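Guest Rooms at Drumville: Bedding and Furnishings

Drumville Residence offers short-stay accommodation for visiting students and their families. Bedding for each room is issued from the linen store on arrival, and colours vary from room to room. The gallery was updated in August. 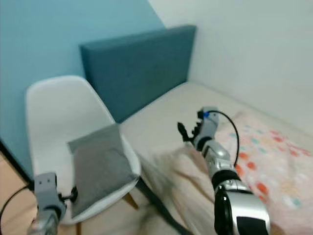

Bed with teal upholstered headboard and polka dot blanket. The moulded chair has a grey cushion.
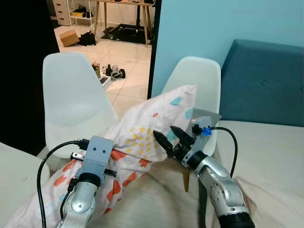

Pillow in a white pillowcase with a spotted print, with white moulded chairs beyond.
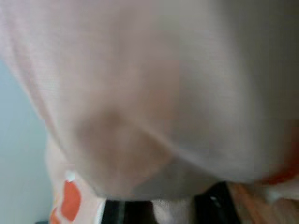 Fabric in pale pinkish-white tones, close up.

Guests staying longer than 6 nights may request a change of sheets and pillowcases at the front desk. Extra blankets are available at no charge, to a limit of 3 per room. A fee of $40 applies to linen that is not returned at checkout.

Cushions and chairs are to remain in the room to which they are assigned. Requests for other furniture should be made in writing before arrival.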